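Gripper drift, part two: the pads were fine

Posted April 8, 2024 | Print this post | E-mail this to a friend

In the last post I blamed the pads. I was wrong, and as two readers have already ordered new ones on the strength of it, I should set out what the fault was.

The symptom first. On the hand-held gripper the opening width is read from the finger linkage and logged against the camera picture. From December onwards the logged width began to disagree with the picture. A session would start correctly and finish with the fingers reported as partly closed when they were plainly wide open. When those recordings were replayed on the bench arm (the one I call Huang), it closed early and pushed the packet across the table. On one run it pressed hard enough to burst a bag of biscuits and tripped the current limit. No harm done, but an arm that believes its fingers are somewhere else is a safety matter, and I stopped all replays that evening.

I had 823 recordings on disk. The checking script, Tisus, compares the logged width with the width measured from the picture and flags any that differ by more than 10 per cent. It flagged 71. I had expected them to cluster around thin, slippery items, which would have pointed to the pads. They were spread across everything, including recordings where nothing was picked up at all.

So I went back to the simplest case: tool held over the table, fingers open, nothing between the pads. 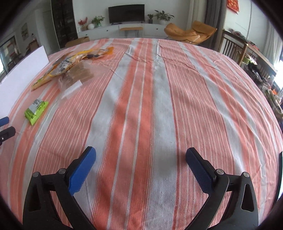
Fingers open over the striped cloth, packets to the left. The four silver pivot screws are the part to look at.

Each finger has two pivots. The screws are meant to be done up until the arm just stops rattling, then backed off slightly and held with thread lock. On mine, both pivots on the right finger had been put together without thread lock. They worked loose a little with every session. The finger still opened and closed, and by eye it looked normal, but the slack let it lean before the linkage moved. The sensor sits at the far end of that linkage, so it reported the slack as travel.

The pads were the first suspect because I had changed them in the same week. The change of pads was when I had the screws out. I did not write that down at the time, and it cost me most of a month.

The repair was dull. All four screws out, threads cleaned, thread lock applied, left overnight. I then ran 2,235 open and close cycles using the Imex test jig, with the zero position checked at the start and the end. The two readings agreed to within the noise of the sensor. The second gripper was stripped and treated the same way, although it had shown no fault.

Changes to procedure:

- Zero check before and after every session. If the two differ, the session is set aside.
- Paint mark across each screw head and on to the arm, so that any turning shows.
- Current limit on Huang lowered for all replays until a recording has passed Tisus.
- Any part removed, for any reason, goes in the log.

The 71 flagged recordings have been deleted. It may be possible to correct them, as the drift in each looks close to linear, but I don't trust it near the end of a session and they are cheap to record again.

Still open: the Laser rangefinder on the bench shows a small offset of its own when the room is warm. I don't think it is connected. I will log it for a fortnight before changing anything.

Filed under: faults, grippers | 10 comments | 2 shares
Print this post | E-mail this to a friend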